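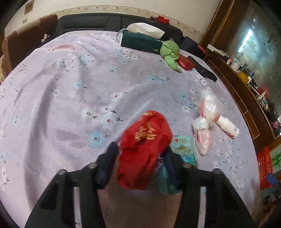
Hand-held gripper (purchasing and budgeting)

A hand-held gripper is a two-jawed tool worked by a person, carrying a camera, used to record how everyday objects are picked up and put down. The recordings are used to teach robot arms. This article covers the buying and planning side: what gets ordered, in what numbers, what it tends to cost over time and where budgets go wrong. For the training side see Learning from demonstration.

Contents
1 Background
2 What is bought
3 Budgeting
4 Planning for homes
5 Spares and wear
6 Buying against hiring
7 Criticism
8 See also

Background

Early projects bought a whole robot arm first and collected data with it. Slow, and dear. Hand-held tools split the two jobs: the arm can wait, the recording starts now. For a buyer this moves most of the first-year spend away from machinery and into people's time, storage and small parts. Finance departments used to one big invoice often find this awkward.

The jaws are usually moved by linkages on pivot screws, with flat pads at the ends. Pads are the part that touches things. Crumpled pouches, flat packets, bottles, plastic bags – the ordinary clutter of a bedroom is a fair test of them, and harder than blocks on a bench.

What is bought

A basic order normally covers:

The gripper body, jaws and linkages
Pads, fitted and spare
Camera, usually wide-angle, with mount
Memory cards and a reader
Chargers and cables
A hard case or padded bag

Some sellers bundle all of it. Others quote the body alone, and the low price on the front page is for that. Ramotero lists its tool without a camera. Wotberg sells the full set but not the cards. Buyers comparing the two need to add the missing lines by hand, otherwise the comparision is worthless.

The robot arm is a separate purchase. It should be planned at the same time even if ordered much later, as the jaws on the arm have to match the jaws on the hand tool. Same pads, same opening width, same camera position if possible. A mismatch here is the most expensive mistake in the field. Recordings can sometimes be adjusted, often not.

Budgeting

Usual practice is to work backwards from the number of recordings wanted. The Văn project, a small household-tidying study, is often used in teaching because its planning sheets were published in full. It set out to gather 400 recordings with 3 grippers. The first budget had one line for equipment and one for wages. Nothing for card storage, nothing for pads, nothing for travel between homes.

By February the project had 148 usable recordings. Many more had been made, but a share was thrown out for blur, poor light or a jaw out of view. The target was cut to 300 and the money saved on hours went to a second set of pads and bigger drives. Snežana Berisha, who kept the project's accounts, later wrote up the changes as a short guide for small teams. Main points:

Budget per usable recording, never per recording made
Put checking time in its own line
Order pads with the tool, postage on its own is silly money
Keep something back for the month after collection ends

The last one gets skipped a lot. Files still have to be sorted, copied and labelled after the tools go back in their case, and somebody has to be paid for it.

Planning for homes

Homes cost more per hour than a lab. Travel, permissions, setting up in tight spaces, a visit called off at short notice. Against that, the objects are already there and need not be bought. Soft furnishings matter more than most plans allow for. A bed gives under the hand, patterned sheets are busy to look at, and thin wrapped goods lie flat and are awkward to get a pad under. Cabinet tops and glass panels bring reflections.

Plans drawn up for table work therefore don't carry over well. A common approach is a short trial in one or two homes before the main order is placed, with one tool, bought or borrowed. If the pads can't hold a soft pouch, better to find out before signing for the rest.

Insurance: check whether cover applies outside the office. Often it doesn't. Privacy paperwork also needs time, as a wide-angle lens takes in a good deal of the room.

Spares and wear

Pads wear first, then screws work loose, then cables. Camera mounts next. The body itself rarely needs replacing within a single project. Sellers differ on whether pads are sold in pairs or singly – worth asking, a worn pad next to a new one does not close evenly.

Buying against hiring

Hire suits short trials. Taltel rents by the month and takes part of the fee off a later purchase. For longer work buying is normally cheaper, though the buyer then carries repairs, storage and the risk of the model being dropped. Resale is patchy.

Criticism

Cost figures in this area are hard to compare. Suppliers quote per tool, projects report per recording, grant bodies want per year. Few published budgets show discarded material seperately. Tax, import charges and postage are also left out of most published prices.

See also

Robot end effector
Total cost of ownership
Equipment leasing
Data labelling

Page last edited December 12, 2024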